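How do I find out what the regional Covid figures really mean for my town?

Posted in: Health & Local Services > Public health
Viewed 681 times

Fiifi Sowah
Hi all, hoping someone who understands this stuff can put me straight. I live in Lolley, and on Friday the regional health office put out its usual bulletin saying there had been 300 new cases over the last 14 days. My mum is in her eighties and lives a few streets away, so I read these things more closely than I probably should. The trouble is that the bulletin lumps us in with Dukow, which is a much bigger place and has the hospital in it.

Then my neighbour showed me a post on the town's Facebook page with a completely different number, a lot lower, and the comments underneath were the usual shouting match about who was hiding what. I don't think anyone is hiding anything, I just can't work out which one I'm supposed to go by. Is one of them only counting people who had the proper lab test? Do the home tests count at all? And does a case go down where you live or where you got swabbed? I got my last one done in Dukow because the Lolley clinic shuts at lunchtime, so am I a Dukow case now??

I did ring the number on the bulletin but it's a recorded message telling you to wash your hands.

kettle_on
Just wear a mask in the shop and stop reading Facebook, that's what I did. The numbers are all made up of bits anyway. Hope your mum's keeping well.

Povilas Sproģis
Hello Fiifi, I'll have a go at this. I did a couple of years on the sample reception desk at a testing lab (not the one that handles your region, so check anything important with your own health office) and we got asked the same things all the time, mostly by people's sons and daughters.

First, where you count. With the samples we handled, the case was filed under the home address on the form, and the place where the swab was taken was only kept as a note. So if yours works the same way you're still a Lolley case, wherever you queued. It does go wrong when people leave the address blank or put their work one, and I used to spend half my mornings phoning round about exactly that.

Second, home tests. Ours only went in if the person reported the result, and even then they sat in a separate column. Some councils add the columns together and some don't, and they hardly ever say so on a Facebook post! That alone could give you two different numbers, with everyone being perfectly truthful.

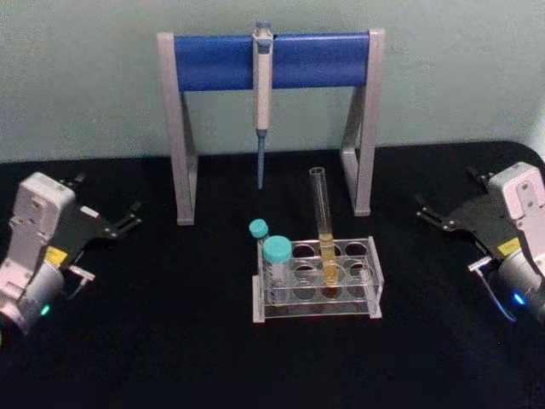

A single-channel pipette on its stand

Third, and I think this is the one that's catching you out, look at the dates. A bulletin covering 14 days overlaps with the one before it if they publish every week, so you can't add them up. The town page might be giving just the past week, or only the people who are ill at the moment, which would always look lower. We also had a lag. A swab taken before the weekend might not have its result entered until the middle of the next week, and in August with half the staff away it was longer than that. The last few days on any chart will look nice and low and then creep up later, so don't take much comfort from them (or get in a panic when they're corrected).

What I'd do is ask for the rate as well as the count. If Lolley has 2000 people in it and Dukow has ten times that, the same number of cases means something very different in each. Our office would send a breakdown by town if you emailed and asked politely, and it was usually a spreadsheet that already existed. Put "breakdown by municipality" in the subject line and give the dates you want. The phone line is useless, I agree with you there.

For your mum I'd worry less about the regional total and more about whether her booster is up to date and whether anyone in her own circle is coughing. Her surgery can tell you the first one over the phone if she's with you to say yes.

Fiifi Sowah
Povilas, thank you, that's miles clearer than anything I've been sent. I checked the town post again and in tiny writing at the bottom it does say "active cases", so there you go. I've emailed the office and asked for the breakdown. No reply yet.

Mum's booster was done at the Tamošiūnaitė surgery and she's got the card to prove it, she keeps it behind the clock.

kettle_on
My sister's in Rarkholm and theirs comes through the door on a leaflet with all the villages listed separately. Might be worth asking your council if they'd do that.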